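The first-floor workroom, Sultham
August 7, 2018

Our part of the Sultham building is one long room with a store cupboard at the end. We took it over from the Pirkville office in June, along with most of the furniture. Several people at Pirkville have asked what it looks like now that the desks are in, so this page is mainly for them. It also covers where things are kept.

The lighting was the first job. The old fittings hummed and one of them flickered, and Koyama replaced the lot over two days. The new panels are a good deal brighter. If you sit directly under one and find it too much, tell Yamuna Iyer and she will swap your desk with someone who doesn't mind. Please don't tape paper over them. 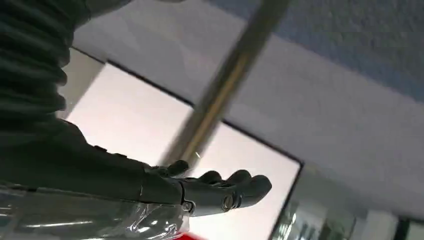 Ceiling light panel, with clear plastic wrap lower down on the left.

Storage took longer to sort out. We had 171 items on the transfer list and only the one cupboard, so the larger things stay out in the room. Anything with a Wanov number on it should go back to the same spot at the end of the day. Small parts go in the drawers, which are labelled on the front.
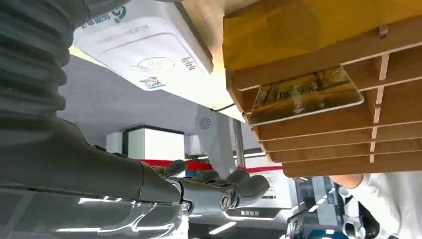 Shelving was the other thing people asked about. Wakana Nomura measured the walls before we moved and found that the tall metal units from Pirkville would not fit under the beam, so those have gone to the basement. The wooden rack with the light brown slats is staying up here. It has a mustard-yellow board along the top, and there is a small metal clip near one side of it. Nothing heavy is to go on the board. Folders and empty boxes are fine. The keys to the basement units are in the top drawer by the door, and 15 of the shelves down there are still free.

Packing material is kept in the cupboard on the left-hand side. Clear wrap is on the bottom shelf and tape is on the hook. Offcuts of foil can be saved if they are longer than your arm, otherwise put them in the grey bin.

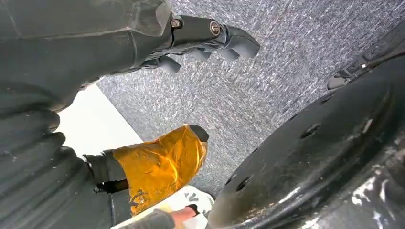 Shiny gold-yellow foil with a black cap at the tip. The carpet is the grey speckled one.

The carpet was here already. It shows dust less than the blue one at Pirkville did but it does need hoovering, and the rota is on the back of the door. Chairs should be lifted and not dragged.

Desks are not assigned by name. Take a free one in the morning and clear it when you leave, including mugs.
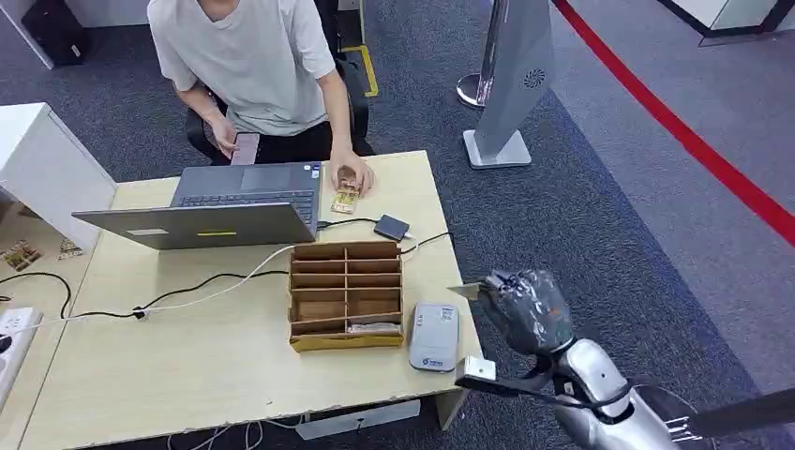
Chargers can be left plugged in overnight only if they are your own and have been tested. The spare ones live in the cupboard with a list of who has borrowed what. Extension leads are signed out in the same way, and Wakana keeps the list. The room is locked at seven. For anything not covered on this page, ring extension 81.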